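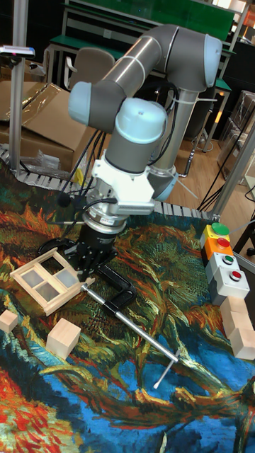
Stikora opens second repair workshop for household textiles in May

24 February 2026 was not chosen by chance

Press release, February 24, 2026 Stikora, the mending service for curtains, bed linen and upholstery covers, will open a second workshop in May. The new rooms are in the former Ruppert button factory and will give work to 22 people, most of them sewers and pattern cutters. The announcement was made on the anniversary of the day when the company took in its first repair, a pair of kitchen curtains with a burnt hem.

Demand for repairs has grown faster than the company expected. In the first workshop, customers must at present wait 59 days for a larger job such as a set of sofa covers. With the new rooms the company wants to bring this waiting time clearly down before the autumn, when many households take out their heavy curtains again and find the damage of the last winter.

"We have customers who bring us a cover that their grandmother has sewn, and we must tell them to come back after two months," says Sofia Neves, managing director of Stikora. "This is not a pleasant conversation. We did not want to refuse such work, and we also did not want to do it in a hurry. So we needed more tables and more hands."

The Ruppert building has stood without a tenant for several years. Its long upper floor has windows on both sides, and this was the main reason for the choice. Colour matching of thread and cloth is done by daylight wherever possible, and in the first workshop only the places near the street can be used for it. The floor has been sanded and the electrical installation is renewed. The old goods lift remains in service and will be used for rolls of cloth and for furniture.

The cutting tables come from the joinery Nanov, which has also built the shelves for the button store. During the clearing of the building, 175 drawers with unsold buttons were found in the cellar. Stikora has bought the whole stock from the owner. The buttons will be sorted by size and material during the spring and used for repairs of duvet covers and cushions, where a matching old button is often difficult to find.

The workshop will take in the following work: curtains and blinds of cloth, bed linen, table linen, loose covers for chairs and sofas, cushions, and woollen blankets. Carpets and leather are not accepted. Clothes will still be repaired only in the first workshop, where the fitting rooms are. Customers who are not sure to which address they should go can bring their things to either one, and the transport between the two is free of charge.

Prices stay the same as in the current list. For every job above the minimum charge the customer receives a written estimate before the work begins, and the estimate is binding. If a piece is too weak to be mended, Stikora says so and returns it without a fee. All pieces must be washed or cleaned before they are handed in, except for covers which are filled or fixed on a frame.

A part of the upper floor is reserved for evening courses. They are organised together with Celtus, the adult education association, and begin shortly after the opening. The first course is for people who have never used a needle and deals with hems, loose seams and small holes. The second is for those who already sew at home and want to learn invisible darning. Each course lasts 2 evenings. Thread, needles and practice cloth are included in the fee, but participants are welcome to bring something of their own which needs attention.

Stikora is also looking for two trainees for the coming training year. Previous experience is not required. Applicants should have patience and good eyes for colour, and they should be ready to spend the first weeks mainly with unpicking old seams. Applications can be sent by post or handed in at the counter of the first workshop.

On the opening day the rooms can be visited from ten in the morning until six in the evening. The sewers will show how a torn curtain heading is replaced and how a worn blanket edge is bound again. Small repairs on table linen will be done on the same day as long as there is time.

Contact for the press
Sofia Neves, Managing Director
Stikora, Textile Repair
Interviews and visits to the building site are possible by arrangement.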